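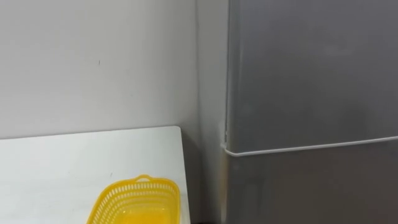 Yellow basket on the white table, with the two-door refrigerator to the right.

Visit report: Tolora home storage site, Drokville
25/04/2020
Text by Seren Jarman

The Drokville site is split into two parts, a molding hall and a set of furnished rooms where finished goods are tried out next to ordinary appliances. I spent most of the visit in the kitchen room. Tolora makes baskets, bins and drawer inserts, 188 items in the current list, and the yellow basket is one of the older shapes.

It is a rectangular plastic basket with rounded corners. Small rectangular slots run along the upper rim and form a lattice around the sides, while the floor is smooth. A small loop handle is molded into the rim, so there is no separate part to clip on or lose. The guide, Thomas, said the slots save material and let air reach produce. He gave the molding tolerance for the rim but I did not write it down.

The kitchen layout is plain: off-white walls, a white table with a rounded back corner, and a tall gray refrigerator with an upper and a lower door. There is a gap between the table and the refrigerator. Thomas prefers to keep it that way for ventilation and for cleaning the floor. In a home kitchen I would want a narrow rolling shelf there, and Tolora does sell one under the Gudmont name.

The unloading routine they teach to store staff goes as follows. Put the basket on the table before opening the refrigerator. Move one shelf at a time into the basket, wipe the shelf, then return the items with the oldest dates in front. The target is 10 minutes per compartment. My own refrigerator took 25 the following evening – it had not been done in a while.

The glossy table top shows smudges under the room lights, and so does the silver-gray finish on the refrigerator. A matte surface would be easier to live with.

Tours run again in May, with six places in each group. The molding hall requires closed shoes.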